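Keeping Older Desktops in Service

Pendo Muli manages desktop hardware for Jimetti, a freight brokerage with 424 staff computers spread over two office buildings. Most of them are out of warranty. She has run them that way by choice for several budget cycles, and her replacement schedule is driven by failure records instead of purchase date.

"The purchase date tells you when the invoice was paid," Muli said. "I want to know what the power supply and the drive have been doing."

Her records are plain. Every unit has a line in a shared table with its model, memory, drive type, last cleaning and any fault logged against it. A technician adds to the line each time a case is opened. When a model starts to show the same fault on several desks, the whole group is scheduled for inspection.

The faults themselves are ordinary. Mechanical drives lead the list, followed by fans and power supplies. Boards come well behind. Muli said that memory is blamed more often than it deserves, and that reseating the modules clears a good share of the tickets that arrive marked as bad RAM.

"People swap the part and the fault goes away, so they throw out the old part," she said. "Put the old part back in. Then see if the fault returns. If it doesn't, you had a contact problem."

Jimetti's technicians work from a fixed order. Power comes first, then a minimum configuration of board, processor and one memory module, then everything else added back one piece at a time. Oduor Ogola, who trains the new hires, keeps them on that order even when the cause looks obvious.

"I had a unit that shut itself off under load," Ogola said. "Everyone said it was the power supply. I said it was the power supply. It was dried thermal compound."

He allows 60 minutes of diagnosis on any one machine. Past that point it goes on the parts shelf and the user gets a spare. Processor sockets get particular attention when a machine is stripped. On boards where the contact pins are in the socket, Ogola wants the protective cover fitted as soon as the processor is out, and he will reject a salvaged board that has been stored without one.

"A bent pin can look like a memory fault," he said. "You can lose a morning to it."

The parts shelf is also the limit of the approach. Large manufacturers tend to use their own board layouts and power connectors, and a supply from one small-form case may not fit the next model up. Muli buys used machines in matched lots for that reason. Her last order, through the reseller Zoltik, was for 200 units of a single model. Roughly a quarter were set aside for parts on arrival.

Operating system support is the harder deadline. Muli said she does not argue with it. A machine that cannot run a supported release leaves the office network, whatever its condition, and its drive is wiped before the case goes anywhere.

The next review of the table is in November. Muli expects to retire one group with recurring fan failures and to keep the rest – "unless the log says otherwise by then."

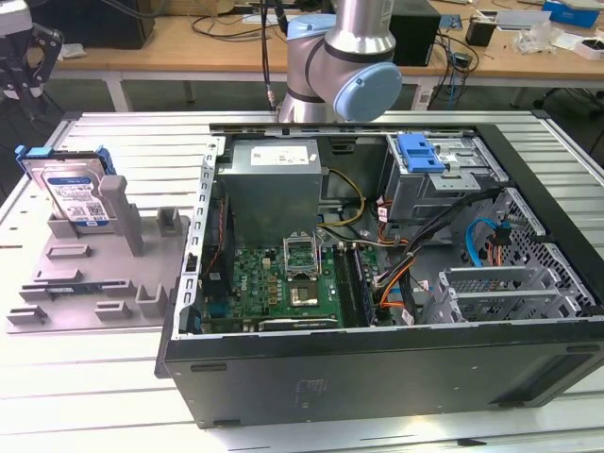 Elibariki Mohamedi

Interviews conducted at the Jimetti offices. Posted 15th October.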